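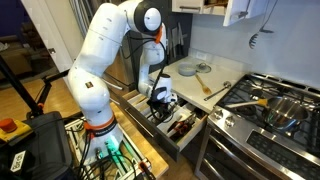 Press Information, page 2 of 12

Usum introduces made-to-fit drawer inserts for small kitchens

Rulemon, Tuesday, February 27, 2024. Usum, the maker of kitchen storage, today added a line of drawer inserts to its range. The line is called Brevier and is meant for kitchens with one main utensil drawer, where spoons, knives and scissors all have to share the same space.

Each insert is a one-piece tray with long compartments that run from front to back. Buyers enter the inside width and depth of the drawer on the Usum website and receive a tray cut to that size. Trays can be trimmed again at home with a fine saw if a drawer is replaced later.

Usum began work on Brevier after a survey of 2,000 renters and homeowners. Most of those who answered said they had one drawer they avoided opening in front of guests. The most common complaint was long-handled tools catching on the drawer above. The second was knives stored loose with everything else. 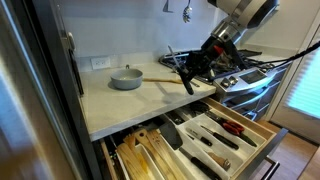 Long tools take up more room than any other item in a utensil drawer, and most trays on the market are made for forks and teaspoons. Brevier leaves an open section at one side for them. Wooden spoons and spatulas can stand together at the left, heads up, with the white organizer beside them for smaller things such as a paring knife or a pair of scissors with red-orange handles. Usum recommends keeping in this drawer only what is used every week. Serving pieces and baking tools can go on a rail or in a cabinet.

The trays come in white and are sold in two depths. The shallow version fits drawers made before the current cabinet standards used by most fitters in the region. The deep version has higher walls between compartments. Both can be washed by hand with dish soap and warm water. 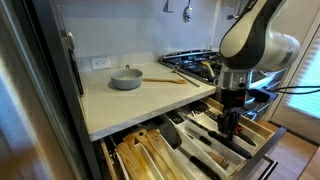 Removable dividers are sold separately and click into slots along the compartment walls. They can be moved without taking the tray out of the drawer. A set of 12 is enough for the widest tray.

Brevier will be sold through the Usum website and at Sarkar home stores from March. The first production run is limited to about 2,000 trays. A matching insert for pan lids is planned for September.

Trade customers can order samples in both depths. Care instructions and a printable measuring sheet are available from the Usum press office in Rulemon.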